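Notebooks > Workshop > Finishing

Notebook entry, January, started 8:30

Second round of finish tests on the maple offcuts. The first round was no use. I had sanded half of them to a different grit and didn't write down which.

This time every piece went to 220 and got wiped down before anything touched it. Set A is the Stumberg hard wax oil, two coats. Set B is the Kozan shellac, padded on thin, then paste wax. Left a few pieces bare for comparison. 34 offcuts in all, labeled in pencil on the end grain.

The oil went on easily but it still smells and feels a bit tacky at the corners. I think I left too much on before buffing. Shellac was ready to handle by lunch – no tackiness, but one run on B4 where I stopped the pad. Sanded that back and did it over. 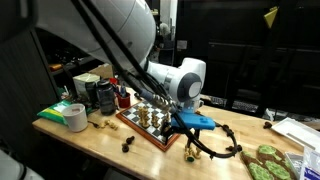 Istia asked whether the shellac would hold up to hands, and said the last batch from the Skito bench went cloudy wherever people gripped it. Fair point. That batch had no wax on it as far as I can tell from the old pages, so I don't know if it compares.

For next time: rub test, 100 strokes with a damp cotton cloth, same pressure, on A1 to A4 and B1 to B4. Check under the desk lamp before and after. Oil pieces stay on the rack until the smell is gone – don't stack them.

Low on cotton rags. Shellac jar is down to a third.

2 comments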